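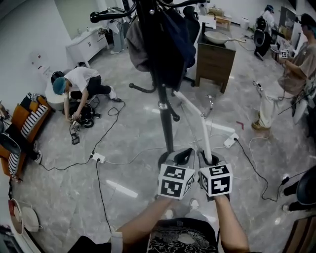
Extra hands wanted for the Waltow build

I'm looking for two or three people to join our home robot build, starting now and running through July. We're making a two-armed helper that can pick up after you around the house, and we've named it Waltow after a street one of us used to live on. It's a hobby project, so there's no pay -- but there is lunch, and good coffee, and you get your name on the build page!

What would you be doing? Mostly moving your hands around while the tracking software tries to keep up. We work with marker cubes, you hold them and go through everyday motions (reaching, folding, hanging up a coat), and then we all look at the numbers and argue. If you'd like to get into the wiring or the code, even better, I could really use someone who enjoys crimping connectors more than I do.

You don't need any experience. You do need to be okay with sitting on a hard floor for 30 minutes at a stretch, and with stepping over power cords. Bring slippers or clean shoes, and maybe a cushion.

Sessions run more than 11 evenings in total, but come to as many as you like. I'd love to have at least one person who's left-handed, our data leans heavily the other way right now.

To sign up, leave a note on the Flenari board under post 2386 and tell me which evenings suit you and whether you can solder. Parking on the street is free after six.

Posted 2023-04-12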